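Clundevcombe Shared Workshop: Bench and Floor FAQ
Last updated April 10, 2025

These answers cover the long benches, the green floor and the storage around them. Booking and billing questions have their own page.

General

What does a bench booking include?
One bench section, the power strip under it, one drawer and the floor space directly in front. It does not include the section next to yours, even when that section is free. Extra sections are booked separately.

How long is a section?
Sections are marked by small notches in the rear edge of the bench. Two notches make one section. If your work needs a longer run, book adjoining sections in the same request so they are assigned together.

Can I move a bench?
No. The benches are leveled and fixed at the feet. Moving one means releveling the whole row. The carts can be moved freely and have locking casters.

Can I leave work set up overnight?
Yes, if the booking continues the next day. Put a card with your booking number at the front edge of the section. Work left without a card is moved to the holding shelf, where it is kept for 12 days.

Bench surface

What can I clean the bench top with?
Warm water and Pritora neutral cleaner, diluted as shown on the bottle. Wipe, rinse with a second cloth, dry. Do not use acetone, bleach or abrasive pads. Acetone dulls the finish and the dull patch cannot be polished out.

Can I drill, clamp or glue on the bench?
Clamping is fine with pads under the jaws. Drilling is done on a sacrificial board only. Glue and paint need a covering sheet, taken from the roll by the sink. Tape must be the low-tack type and must come off at the end of the session.

How much weight can a section carry?
The limit is printed on the label inside the drawer. It applies to a load spread over the section. A heavy item on small feet needs a load plate under it. For anything that stands tall and narrow, a column or a post for example, the base must be clamped or bolted to a plate before anything is hung from it.

Floor

What is the green area?
It is the working floor. Green means foot traffic, carts and temporary equipment are allowed. The gray strip at the edge is a walkway and stays clear at all times.

Is the floor slippery?
The green finish is matte and has good grip when dry. Most slips here have involved sawdust or water that was left down. Sweep before you mop. Mopping over dust leaves a film that takes a second wash to remove.

What cleaner is used on the floor?
The same Pritora concentrate, at the floor dilution. Use the flat mop for the green area and the string mop for the walkway. They are kept separate to avoid carrying grit from the entrance onto the working floor.

Can I mark the floor?
Chalk only. Wash it off before you leave. Permanent lines are put down by staff, and requests should give the width and length of the area.

Bags, packaging and loose items

What should I do with empty plastic bags?
Clear film goes flat into the Stetier bin at the end of the row. Crumpled bags take up most of the bin's volume and get caught in cart casters when they end up on the floor. Bags you intend to use again go in your drawer.

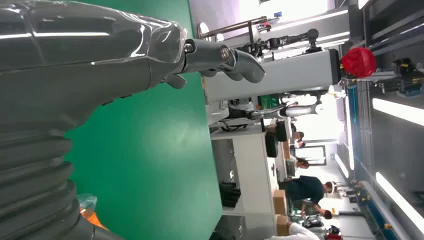 Parts bags with small hardware left in them should be emptied first. Screws and washers go in the tray on top of the bin, which is sorted every June and at stock checks in between.

Where do fabric and foam scraps go?
Pieces larger than your hand go on the offcut shelf, where anyone may take them. Smaller pieces go in general waste. Oily cloth goes in the lidded metal can and nowhere else.

How should brightly colored or easily lost items be stored?
In the drawer, in a Tovar tray. Color makes no difference to the rule. Round items need a tray with a raised edge, as the drawers open quickly and have no stops.

End of session

What has to be done before I leave?
Clear the section, wipe the top, sweep the floor in front of it and return carts to the wall with the casters locked. Switch off the power strip unless your card states that it stays on.

Something was damaged. What now?
Report it on form 968, available at the desk. Give the section number and say what was being used at the time. Normal wear is not charged. Burns, solvent marks and drilled holes are charged at repair cost.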